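Gridimora Planning Set: README and Data Card

Status: maintained
Current release: 3
Maintainer: Liviu Radu, Equipment Planning Office, Illard Institute
Data preparation: Hongjun Lü, Stela Stoica
Budget review: Necati Kozan

Summary

The Gridimora Planning Set supports laboratories that intend to buy, lease or expand tabletop robot workcells. It joins simulated manipulation episodes with the planning records that a purchasing office needs before it can approve a request: equipment lines, power and floor requirements, expected service intervals, and the assumptions behind each estimate. The release contains 1000 episodes, rendered at several viewpoints, and 256 planning records. Each planning record refers to one workcell layout and may be linked to any number of episodes.

The set was prepared because equipment requests at the Institute were reaching the budget office with the arm priced in detail and everything else entered as a single sum. Mounts, tables, cabling, spare fingers and lighting were regularly bought later from operating funds. The records in this set list those items separately, and reviewers are asked to keep them separate in any derived work.

Contents

episodes/ holds the rendered views, joint states and gripper commands for each run.

layouts/ holds the table dimensions, mounting positions and camera placements used in simulation.

planning/ holds one record per planned workcell, in plain text and in tabular form.

notes/ holds reviewer comments and the change log.

Fields in the planning records

item: the equipment line, described in general terms. Vendor part numbers are removed.

class: arm, end effector, table, mount, camera, compute, safety, consumable or other. There are 9 classes, and every item has exactly one.

basis: the source of the estimate. Permitted values are "written quotation," "previous purchase" and "planner estimate."

lead_time: the delivery period stated in the source, in weeks. The field is left blank for planner estimates.

recurring: whether the item creates a yearly cost. Software licenses, calibration services and gripper pads are the most common cases.

shared: whether the item may serve more than one workcell. A compressor or a server usually can. A table usually cannot.

remarks: free text by the planner. Remarks were checked for personal information before release.

Prices

Prices are given as index values relative to the arm in the same layout, which is set to 1000. Absolute prices are withheld under the terms of the written quotations. A planner who holds a current quotation for an arm can convert the remaining lines directly, but should treat the result as a first figure for discussion only. Freight, import charges and installation labor are not in the index and must be added.

Method

Stela Stoica collected the planning records from closed purchase files and from layouts that were planned but never funded. Both kinds are kept, and the record states which one applies. Hongjun Lü built the matching layouts in simulation and ran the episodes. Where a purchase file gave no table size, the layout uses the standard Rusu bench dimensions adopted by the Institute's workshop. Necati Kozan reviewed every index value against its source and returned more than 3 batches for correction before the first release.

The simulated episodes should be read together with the layouts. A layout that fits on a floor plan may still be awkward to work in — an arm that clears the table on paper can pass very close to other equipment once it is moving.

Intended use

The set is intended for preparing multi-year equipment plans, for checking a draft request against comparable workcells, and for training staff who review such requests. It may also be used to test software that reads planning documents alongside views of a workcell.

It should not be used to compare vendors. Item descriptions were generalized for that reason, and any attempt to recover the original supplier is contrary to the license.

Known limitations

Consumables are recorded unevenly. Early purchase files grouped them with small tools, and these entries could not be separated with confidence. They carry the class "other."

Safety equipment is likely understated. Several sites already owned fencing and scanners, so no purchase appears in the file. A new site should obtain its own assessment before relying on these totals.

The simulated rooms do not model heat, noise or wiring inside walls. Records from the Flurelitz site include an electrical survey, and no other site does.

Changes in this release

The shared field was added at the request of the budget office. Lead times from expired quotations were removed. Petrică Enache corrected the mount dimensions in the layouts that use a side-mounted arm, and the affected episodes were rendered again in January.

Access and contact

Requests for access are reviewed each Wednesday by the Equipment Planning Office. Applicants should name the workcell they are planning and the budget year concerned. Corrections to individual records should cite the record name and the field.

Space and layout estimates

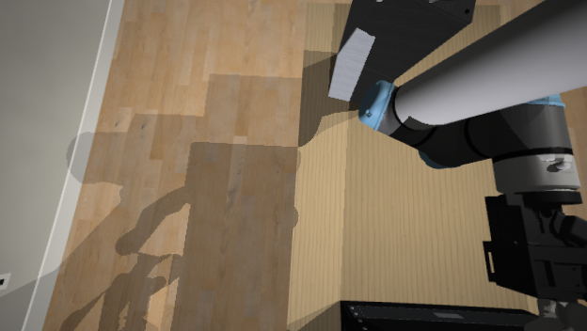 Tabletop area should be budgeted as its own planning line, with the space already taken by other equipment deducted before the arm is chosen. Planners often enter the full surface of the table as usable. With a long black object along the bottom of the view, a black box-like one at the top, and the arm coming in from the right with its gripper hanging from a black flange, the clear stretch of light wood is noticeably smaller than the table itself. The outlet plate low on the gray wall belongs in the same estimate. Its distance from the table should be entered under remarks, together with the cable length and any floor cover required, so that these costs are approved with the table and are not charged to operating funds afterward.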